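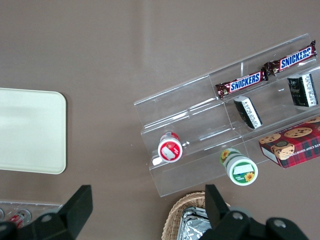

What takes fine scratches out of clear acrylic without leaving it hazy?

Wet sanding through progressively finer grits, then a plastic polish on a soft cloth. Polish alone will handle marks you can't feel with a fingernail. Anything deeper has to be sanded first, and the haze goes away only if each grit fully removes the marks from the one before.

tallow_bench
Posts: 815

Moving this out of the general cleaning thread. I have a batch of clear counter risers to bring back, all 3 mm sheet, solvent-welded. Scuffs mostly on the treads where stock gets slid on and off. My sequence so far is 600 wet, then 2000 wet, then Gikard No. 2 cream by hand. Flat areas come up fine. The inside corners stay cloudy and I can't get a wheel in there.

Is there a chemical route for the corners or do I live with it?

pmma_pete

Your gap between grits is too big. 600 straight to 2000 leaves 600 marks that the cream only fills. They will be back after a couple of washes. Put 1000 and 1500 in between, change direction by 90 degrees at each step, and rinse the part as well as the paper.

For inside corners, wrap the paper around a hardwood stick cut to a chisel end. Felt glued to the same stick for the cream.

quartzline

Chemical route exists (vapor polishing with methylene chloride) but I would not do it on an assembled part. It attacks the weld fillets, and you need proper extraction and gloves that are rated for it. Most nitrile isn't. Also restricted in a lot of places now, so check before you buy any.

oddgauge

What about flame polishing the edges? I run a torch over everything and it takes a minute per piece.

quartzline

Fine on a bare edge before assembly. On an edge that has been sanded and is going to be cemented later you are building in stress, and the solvent finds it. I had a run of 43 flamed and then glued, and every one crazed along the joint inside a month.

oddgauge

Never seen that in my shop, and I've been doing it for years with Drastell sheet. Could be your material. Extruded crazes a lot more readily than cast.

quartzline

It was cast. Not annealed afterward, which I'll admit is the actual fault. But he said his are already welded, so a torch near those joints is the wrong tool either way.

tallow_bench

They are extruded as far as I can tell. The edges gummed up when I tried a scraper on one. Annealing the whole batch isn't realistic, the oven here belongs to the powder coating side.

Second question, then. What is safe for the weekly wipe-down? The shop has been using the blue ammonia glass cleaner.

pmma_pete

Stop that first. Ammonia cleaner on stressed extruded sheet will give you the fine silvery cracks at the corners, and some of your "cloudy" may be exactly that. Hold one up to a lamp and tilt it. If the cloud breaks up into short parallel lines that flash at one angle, it's crazing and no amount of sanding fixes it.

Lukewarm water, a few drops of dish soap, clean microfiber. Blot dry.

hemlock_77

We use Nunodach antistatic spray after the soap and water. Keeps the dust off for a while – worth it if the stands sit under lights. Don't use it on a dusty part or you drag the grit around and you're back at step one.

tallow_bench

Tilted six under the bench lamp. Four are just haze, two have the lines. The two go in the scrap bin. Ordering 1000 and 1500 from Mousavi and cutting a stick tonight.

pmma_pete

Chamfer the tip of the stick slightly or it will cut a groove into the fillet.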